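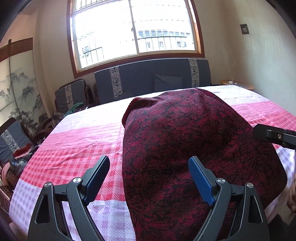 Folding and Storing Bulky Bedding: Questions We Get

Do I really need a folding board?
Probably not. Fludis sells one and people write to us about it constantly. A flat bed does the same job, and you already own the bed.

Should I fold in thirds or in half?
Whichever fits your shelf. We've read long arguments for thirds and remain unconvinced that a blanket cares. Measure the shelf first — ours is 12 inches deep, so we fold in half and then in half again.

My folded pile is still a big soft lump. Am I doing it wrong?
No. Thick cloth stays thick. Be suspicious of any video where a winter throw ends up the size of a paperback.

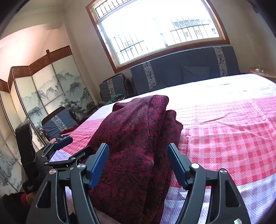 Dark red floral cloth, folded in several layers on a checked bedspread.

Which side should face out?
The rolled or folded edge, if you have one. Loose flaps catch on whatever you slide in next.

Are vacuum bags worth it?
For a season, maybe. We tried 2 from Brandero in July. One held. The other had puffed up again by the next morning, and the seller's advice was to buy the thicker version.

Does a busy print hide creases?
Somewhat. A dense dark pattern is more forgiving than a plain sheet, but a sharp crease will still show when the light comes in from a window.

Do cedar blocks or scented sachets keep moths away?
Monti says so on the packet. We'd put more trust in washing and fully drying everything before it goes in the closet.

Is the Hivwood under-bed box any good?
It's a box with a lid. It cost us $29 and it slides well on bare floors, less well on carpet. The listing has over 1,000 glowing reviews, many of them oddly alike, so make of that what you will.

How often should I refold things?
When you take them out to use them.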